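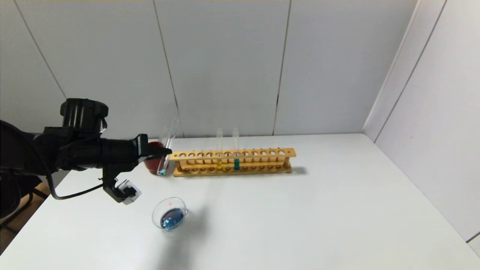

2022年2月15日，阴，西北风小。温湿度自记仪的拆检从早饭后开始，先处理墨水，后处理毛发束，时钟放在最后。旧墨水在笔尖里结成一层紫黑色的壳，用温水泡过一遍没有化开，换酒精才脱落。新墨水是自己配的，甘油、水、一点蓝色染料，第一次稀释过头，颜色和试管底下那一点浅蓝差不多，在玻璃里看着很亮，画到记录纸上几乎读不出来，尤其与纸上的浅色格线重叠时。试管稍微倾斜，那么少的液体也还是缩在圆底里，看颜色勉强够用，看粘度就不行了。补加染料后重试，线条可辨，但干得慢，用手指侧面擦过会拖尾。又减了一点甘油，拖尾缩短。甘油减得太多，到了夏天笔尖会干，这一点要等到七月才知道，先记在这里。

仪器是Ketilsson的老型号，双金属片测温，毛发束测湿，两支笔共用一个钟筒，一周一转。外壳底部的铭牌磨掉一半，出厂年份看不清。放在屋后百叶箱里，海拔391米，去年十月装上以后就没有再动过。整个冬天的湿度曲线形状正常，该高的时候高，该低的时候低，但顶部总是压着，雾天也上不去。上周二连续浓雾，百叶箱的叶片上都在滴水，记录笔停在离饱和线还有一大段的地方，走了一条很平的直线。温度那支没有同样的毛病。

对湿度偏低的原因，事先列过几种：毛发沾灰或沾油，毛发老化伸长量变小，杠杆轴承阻力大，笔对纸的压力过大，零点被碰动。逐项查。

先查笔压。把仪器向前倾，笔杆应在倾到一定角度时自己离开纸面。湿度笔倾得很深才离开，温度笔正常。笔压确实偏大。松开笔杆根部的小螺钉，重新调整弹性片，再试，两支笔几乎同时离纸。调完以后用手指轻推毛发束中点，再松开，笔回到原位，偏差在线宽以内。调之前没有做同样的测试，所以没有对照，这是一个疏忽。以后的顺序应当是先测后调，哪怕毛病看起来很明显。

再查轴承。取下钟筒，避免笔尖划纸，推动杠杆到量程上端，放手，回落顺畅，没有停顿。曲面片的接触处有一道暗色的痕，用放大镜看是氧化和干掉的油混在一起。说明书上写得清楚，两块曲面片之间不得上油，前任使用者显然上过。用削尖的木签缠棉花，蘸酒精擦了几遍，棉花上先是棕色，后来没有颜色。曲面片的作用是把毛发的非线性伸长改成接近等分的刻度，毛发在低湿段伸得多，高湿段伸得少，所以高湿段的放大倍数要大。接触面上多一层粘东西，受影响最明显的也正是高湿段。这与浓雾天的现象相符，但单凭这一点还不能定案。

毛发束用蒸馏水清洗。软毛笔蘸水，从上到下单向刷，不来回。洗第一遍时水滴落在白瓷盘里，有灰。洗到第四遍，盘里的水看不出颜色。清洗过程中笔杆慢慢上升，最后停在一个位置不再动。按惯例，湿透的毛发束对应的读数应略低于饱和，因为水膜的表面张力会把毛发收紧一点。笔停的位置比应有的位置低。于是在毛发仍湿的状态下调零点螺钉，把笔抬上去。转动螺钉时幅度要很小，先转过头再往回转会留下间隙，我每次只朝一个方向走，过头了就退回很多重新来。

中间Stojan Krasniqi来电话，问Flevov那边的百叶箱要不要一并刷漆。他手里还有去年剩的白漆。我说要等气温上来，现在刷，漆膜干不透，吸附的水汽会在箱里慢慢放出来，影响读数。他认为影响小到测不出。我没有数据可以反驳，只有教科书上的一句话。约好四月再说。他顺便报了自己那台的读数，今早雾散以前湿度记到了很高，他的毛发束是前年换的。两地高差不大，但他在河谷里，我在坡上，不能直接比较。他还问起Joltis的新记录纸好不好用，我说纸比原来的厚，装到钟筒上接缝处会翘，笔经过接缝时跳一下，周一上午的那段曲线要人工修正。他说他把接缝朝后转了半格，让压条压得更牢。这个办法今天下午试了，有效。

午饭后毛发束自然晾干，没有用吹风机。热风会让毛发永久变形，这个错误我在另一台仪器上犯过，那束毛发后来一直读数漂移，最后只能整束换掉。等待的时间用来处理时钟。

时钟走慢。从十月到现在，每周换纸时都在纸上做时间记号，然后与收音机的报时比对，差值抄在本子后面。把这些差值排在一起看，慢的量与当周平均气温有关系，越冷越慢，暖和的几周几乎准。纯粹的快慢针问题应当与温度关系不大，所以判断是油在低温下变稠。拆下钟筒底盖，机芯外观清洁，宝石轴眼周围的油已经发黄，有两处拉成细丝。我没有能力完全分解机芯，只做了局部处理：用汽油点洗能够着的几个轴眼，吸干，再用油针点Ralomport寄来的低温表油。每个轴眼一小点，看到油在轴眼里形成一圈亮边就停。擒纵叉的轴不上油。小心起见，发条没有动，只是上弦前让它完全放松了一次，听机芯停下来，再上满。

Ralomport这家店寄东西一向慢，这次的包裹路上走了三个星期，瓶盖外面裹的胶带有油渍，里面没有漏。发票上的品名写错了，写成了缝纫机油，瓶签是对的。打算下次订货时提一句，不专门写信。

时钟装回以后，放在窗台外侧试走。窗台外侧比屋里冷得多，适合看低温下的表现。第一个小时与报时相比看不出偏差，但一个小时太短，记录纸上一个小时的宽度本来就窄，笔线的粗细已经占去不少，能分辨的时间差有限。真正的结论要等一整周。快慢针今天没有动，两项调整同时做，以后就分不清是哪一项起了作用。

下午毛发束干透，笔回落到室内湿度的位置。用通风干湿表做比对，干湿表挂在仪器旁边，上发条，通风几分钟后读数，先读湿球，后读干球。室温21度，查表得相对湿度百分之33。自记仪的笔停在略高于这条线的地方。在低湿段偏高，在高湿段原来偏低，说明除了零点以外，放大倍数也不对，整个量程被压缩了。零点螺钉只能整体平移，解决不了压缩。放大倍数由毛发束中点的钩子在杠杆上的位置决定，向内移动，放大倍数变大。把钩子移了一小格，再重复一遍湿透、读数、调零、晾干、比对的过程。

第二遍做完已经天黑。低湿段的偏差缩小到半格以内，高湿段在湿透状态下对得准。中间段没有检验。严格的做法应当在密闭箱里用几种饱和盐溶液各做一点，食盐的一点，硝酸镁的一点，每一点至少平衡几个小时。家里没有大小合适的密闭箱，从前用过一个带盖的鱼缸，盖子变形以后封不严。可以考虑在缸口垫一圈橡胶条再压玻璃板，橡胶条的气味会不会对毛发有影响，不清楚。

温度笔顺带做了比对。双金属片没有清洗，只用皮老虎吹了灰。与干湿表的干球相比，偏高不到半度，转动调节螺钉后一致。又拿到窗台外面，等半小时，再比，仍然一致，说明放大倍数没有问题。双金属片这种元件确实耐用，除了末端螺钉附近有一点锈，看不出年纪。锈没有处理，怕碰到应力已经稳定的部分。

记录纸的问题也应当写下来。Joltis这一批纸的印刷有偏差，湿度栏的底线到纸的下沿距离比旧纸窄一线，换纸以后如果不重新对零，湿度会整体带上一个固定的误差。我抽出旧纸和新纸叠在一起对着灯看，格线重合得很好，只是裁切位置偏了。纸装到钟筒上是以下沿靠住凸缘定位的，所以裁切位置就是零点位置。仪器的系统误差里有多少是纸带来的，回头看十月以来的记录，凡是用新纸的几周，都要把这一项扣掉。旧纸是2000年以前印的，发脆，但裁得很准。扣除时只改誊抄本上的数，原纸不改，在原纸背面用铅笔注明批次。

纸还有受潮伸长的问题。纸在潮湿空气里横向和纵向伸长不同，卷在钟筒上以后，沿筒高方向的伸长直接变成读数误差。方向总是使读数偏低，因为格线随纸上移而笔不动。上周二那段浓雾里的平直线，可能有一小部分来自这里。要估计这一项，可以裁一条纸，平放在百叶箱里过一夜，早晨趁湿量一次，拿回屋里烘干再量一次。今晚就放了一条，用图钉钉住一端，另一端自由。

晚饭后把几项原因重新归拢。笔压过大，属实，已调。曲面片有油污，属实，已清。毛发沾灰，属实，已洗。放大倍数偏小，属实，已改。零点偏低，属实，已改。五项都占了一点，因此上周二的偏差没有办法分摊到各项上。如果每做一步都完整比对一次，能分得开，但要多花好几天，这几天的记录就会中断。记录中断和原因不明，二者之间我选了后者。以后如果有第二台备用仪器，可以换着来。

拆检期间百叶箱里没有自记仪，只有最高最低温度表和一支普通干湿表。人工观测了四次，时间是早、午、傍晚和晚上，都记在誊抄本今天这一页。曲线缺口从早饭后到晚上，回装时在新纸上做了时间记号。缺口里的逐时温度准备按人工观测的四个点连光滑曲线内插，湿度不内插，留空。冬季阴天，温度变化平缓，内插的风险小。湿度随风向变化快，今天中午风转过一次，内插出来的数没有意义。

回装时发现百叶箱底板有一颗螺钉松了，箱体受风时会轻微晃动。自记曲线上大风天常有细密的毛刺，我一直以为是毛发束本身的抖动。拧紧以后推箱体，不再晃。毛刺是否减少，要等下一次大风。螺钉孔的木头已经有些糟，拧到底时手感发虚，开春应当换一颗粗一号的，或者塞木楔后重拧。

箱门的合页也缺油，开门时有一下停顿，随后突然松开，整个箱子跟着一震，笔在纸上留一道短竖线。翻旧纸看，几乎每次人工观测的时刻都有这样一道竖线，倒是可以当时间记号用。给合页上了一滴缝纫机油，这次是真的缝纫机油。上完以后竖线应当消失，时间记号改回手动，每天早晨轻抬一次笔杆。

晚上最后一次观测，云底升高，西面有几颗星，气温比傍晚降了一度多。自记仪两支笔都在动，温度笔与干球一致，湿度笔比干湿表换算值低一小格，可能是毛发束还没有与外面的空气平衡，毛发在低温下反应本来就慢。明早再读。湿球的纱布下端结了一点冰，读数前用温水化过，等到重新冻结、示值稳定以后才读，查表用的是冰面那一栏。去年冬天有几次忘记区分冰面和水面，后来在誊抄本上改过一遍，改动处都有红笔标记。

剩余墨水装进棕色小瓶，标签写配比和日期。浅的那一份没有倒掉，留着以后兑浓。酒精用掉半瓶，棉花还够。蒸馏水要买。给Stojan的信里附一条新旧纸叠合的铅笔描样，让他量一下自己那批纸的下沿。

待办：早晨取纸条量长度；核对湿度笔；周一换纸时比时差；问鱼缸盖板的玻璃尺寸。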